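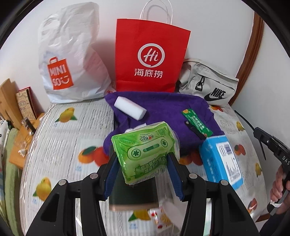 Karla Ochoa wrote back within the hour to say that a second pair of handheld grippers was the easy part of the budget, and did I have any idea who was going to price the spares, the cables and the storage for all of it? I did not. Hence this ad!

So, hi. I'm Duygu Aksoy and I run the collection side of a small project called Adeck. We record people doing ordinary tidying and sorting at home with handheld grippers — packets, sponges, small boxes, bags, whatever is lying on the bed or the shelf — and those recordings go into teaching robot arms to do the same kind of thing. I'm looking for one person to plan and buy our equipment for the next round, part time, starting as soon as you can.

What you'd be doing

Mostly, you'd be working out what we need before we run out of it. Right now I buy things when they break, and that has been a pretty expensive way to live (ask me about the overnight shipping on finger pads). We need a proper list: grippers, pads, screws, cables, chargers, storage drives, cases for carrying it all to people's homes. Then we need prices for the list, from more than one supplier, and then a budget I can put in front of Carter Charbonneau without blushing.

There's also a bigger decision coming. We've got quotes open with Drilteck and Gasley for a pair of bench-mounted arms, and the two quotes are laid out so differently that I've given up comparing them. One rolls training and service into the price and the other lists every bracket. I'd love for you to sit down with both, call the sales people, ask the annoying questions about warranty and lead times, and tell me which one we can afford to own for three years, repairs included. If the answer is "neither, lease one and wait," I can live with that.

And then there are the household props. They're cheap, but they count. Each home session uses the stuff people already have plus a bag of things we bring, and the bag needs restocking. Our last restock came to $855, and I couldn't tell you which sessions used what. A simple spreadsheet would make me very happy.

Who I'm hoping to hear from

You don't need an engineering degree. If you've bought equipment for a school lab, a repair shop, a clinic, a theater, any place where money is tight and things get dropped, you already know most of this. You should be comfortable on the phone with suppliers and okay with spreadsheets. You should also be willing to hold a gripper for an afternoon and move some packets back and forth, so that when someone says the grip is tiring or the cable keeps getting in the way you know what they mean before you order twenty more of the same.

It helps if you've dealt with customs paperwork or imports before, but I can teach you our end of it. Reading a parts drawing is handy too.

Hours and pay

Some 20 hours a week, and you can pick most of them. Two of those hours are the planning call with me and Defne Gökçe, who handles scheduling. Pay is hourly and depends on experience, so tell me what you're earning now or what you'd need, and I'll say right away if we can't match it. The contract runs through November, and I'd like to extend it if the arms get approved.

How to apply

Send me a short email, no cover letter needed. Tell me about one thing you bought for work that was a good buy and one that wasn't, and what you'd do differently with the second one. Attach a resume if you have a current one — an old one with notes in the margins is fine too.

Applications close 2022-07-10. I'll call everyone on the short list myself, and Kevser Altıntaş will join for the second conversation, where we'll go through the two quotes together. You'll be paid for that hour.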